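We use cookies to keep this site running. Accept / Manage preferences

Search Malby Home Notes… Go

How to pack a snack bag on the bed without losing half of it in the blankets

Monday, December 26, 2022

Every trip in our house begins with someone standing in a doorway asking what there is to eat. The car hasn't been started. The last meal was 17 minutes ago. I used to answer by throwing things into a grocery sack, which would then split in a parking lot and release crackers under somebody's bumper. Now I pack a proper bag the night before, and I pack it on the bed, that being the one flat surface in the house that isn't already full of mail.

What you need

A soft fabric bag with a wide opening. Mine came from the Sasovel outlet and has no zipper, no pockets and no opinions. A few snacks in boxes, a few in packets, something small for bribery. A made bed, or one that will pass for it.

Step 1. Make the bed first. I know. But a box of cookies can vanish into a heap of blankets until June, and I say this as a person who found one in June. Pull the cover reasonably flat and shove the pillow up against the wall.

Step 2. Gather everything before you open the bag. Socks, hair ties and other small residents of the bed go to one side. If you skip this you'll reach for a granola bar on the highway and pull out a sock, and the back seat will talk about it for 80 miles.

Step 3. Stand the bag up and roll the rim down once. A soft bag wants to lie down. So do I, and it's worse on a mattress. Put the heaviest thing in first and lean on the bottom with your fist until it sits.

Step 4. Tall things go in upright, side by side. A box next to a packet works well: the box keeps its corners and the packet has something to slump against. If the box sticks up over the rim, let it. You'll be able to grab it without looking. 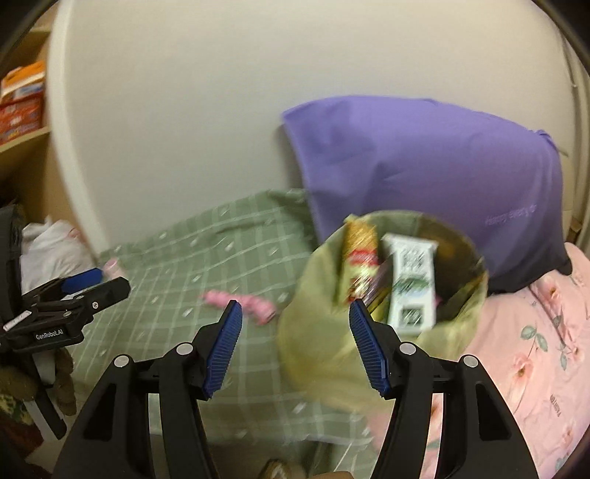

Step 5. Tuck the small stuff into the gaps. Gum, fruit chews, the little bar you're planning to eat alone at a rest stop. Push these down between the tall ones, well below eye level for a seven-year-old.

Step 6. Lift the bag by both sides and give it a short shake. If it folds in the middle, take out the heavy thing and start again from step 3. I've done this as many as 2 times in one evening — the second time with language.

Step 7. Move the bag to the front door right away. Left on the bed, it will be unpacked by morning, and you'll be sleeping on crumbs.

Leave the drinks for another bag. One leaky bottle and you're handing out soup.

Related posts
Van den Broek storage bench: one year later
Folding a fitted sheet, and other lies
What we ate on the drive to Jundov
Matching 192 socks in an afternoon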